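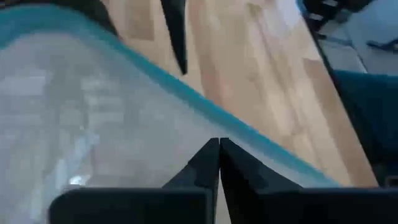

Malabanan Storage - Kitchen and Pantry Department
Hirnus Clear Food Container

A see-through plastic container with a translucent lid edged in teal blue. Sold singly or in a set of 2. Item 163.

Use it in the pantry or on the counter. Wash by hand before first use.

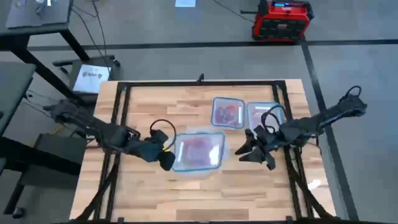

Clear containers with blue rims on a butcher-block top.

Returns are accepted within 60 days with the packing slip. Email Tracey Tindall for orders over 300 pieces.

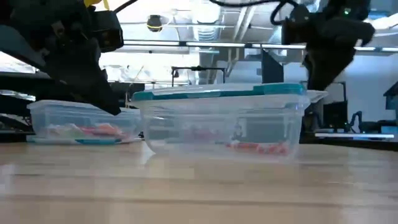 The lid lifts off in one piece and can be ordered separately. Clear walls let you check what is left without opening anything - the red and white pieces low in the larger bin show from the outside. Labels are not included.

Candy is not included either.

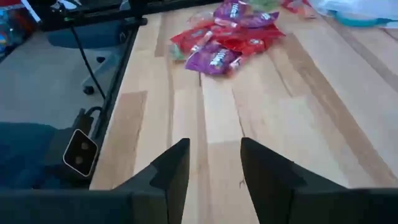 Wrapped candy in purple and red packets.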